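4.2 Loss of fingertip force feedback

During the November trials the hand completed 347 transfers on the Serora cell. In four of these the controller reported a stable grasp while the force signal from the middle finger had stopped updating. The last valid reading was held, and the arm continued at full transfer speed.
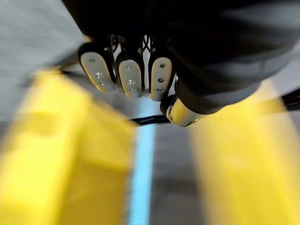 Figure 3. Wrist camera view during a transfer run.

The fault was traced to the signal wiring rather than to the grasp planner. Chiriac and Nzioka reproduced it on the bench by flexing the fingers repeatedly under light load. Wires and tendon-like lines share the gaps at the finger bases, crossing between two of the fingers (Figure 3), and we consider this the most likely site of wear – although the damage itself was found in only two of the four cases. The controller now stops the arm when a reading remains unchanged for three cycles.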